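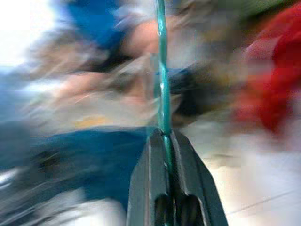 A reader wrote under my last post that changing a password manager is a waste of a weekend, that all of them will have a bad day sooner or later, and that I should keep Prilance and only choose a longer master password. I thought about this comment for several days. The first part I cannot disagree with. The second part I want to answer properly, and it became too long for the comment field.

For those who did not read the last post: Prilance sent an email to its customers in which it said that "some support records" had been seen by a person who should not see them. The vaults were safe, they wrote. I believe the vaults were safe. But in the same email they explained that the support records include the names of the websites saved by a customer, if this customer ever sent a diagnostic report. I sent one in September, when the browser extension was crashing. So somebody may now have a list of every place where I have an account. There is no password in it, but it is a very good shopping list for phishing.

A longer master password does not help with this. The list of websites was never protected by my master password, and I did not know it. For me this is the point.
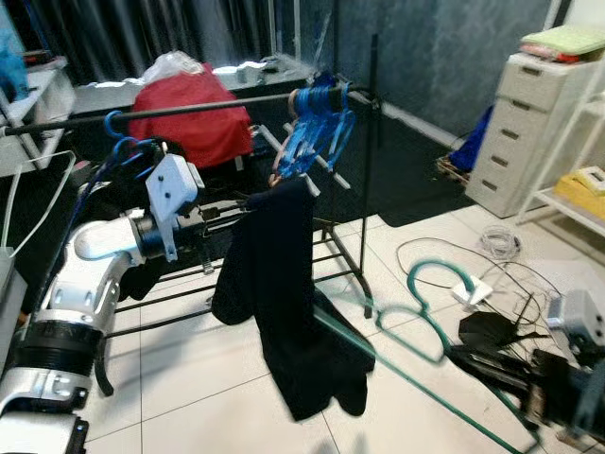 The new manager I chose is Arwood. It keeps the vault in one file, the website names are encrypted together with the rest, and I can decide where the file lives. It is less comfortable. The phone application looks old and the search does not understand small mistakes in typing. I can live with it.

The export from Prilance was the part I was afraid of, and I was right to be afraid. The export file is plain text. If you do the same, please do not save it in a folder which is synchronized to the cloud! I almost did it, because my "Downloads" folder is synchronized by default and I had forgotten this. I disconnected the computer from the network, made the export, imported it, and deleted the file. Deleting is not perfect on a modern disk, I know, but the disk is encrypted and all the important passwords were going to be changed anyway.

Then came the changing. I decided to change only the accounts where a stranger could take money or could reset other accounts, and this gave me 23 of them. Some notes from the work:

- Purnari (my email) was the first one, and it was done in 2 minutes. It also showed me the old sessions, and I closed all of them.
- Molefe, the shop where I buy printer ink, does not accept a password with more than 4 special characters. I have never seen such a rule before. It does not tell you the rule, it says only "invalid."
- One forum sent me my new password in the email, in clear text. I closed this account.
- My electricity company needs a paper letter to change the email address. The password can be changed online, so I left the address for now.

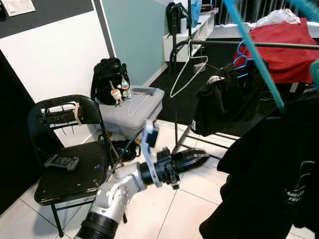 *The gripper between the folding chair and the drying rack.*

A word about the second factor. In Prilance I kept the one-time codes inside the same vault as the passwords -- very practical, and I knew it was a little lazy. Now the codes are in a separate application on the phone, and the recovery codes are printed on paper. The paper is in the same envelope as my passport. If you print yours, look first whether the printer keeps the last jobs in its memory. Mine does, and there is a menu for clearing it.

Prilance allows 60 days to close an account and ask for the rest of the yearly fee. I asked on 20th April. The answer was polite and automatic, and there is a ticket number. I also asked them to delete the diagnostic report, and to this question there is no answer yet.

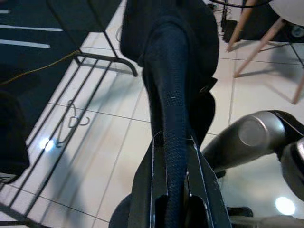

*Gripper above the white floor tiles.*

To the reader who wrote the comment: I did also choose a longer master password, so in this you have convinced me. It is six words now and I still type it wrong in the mornings. When Prilance replies about the report I will add the reply at the bottom of this post.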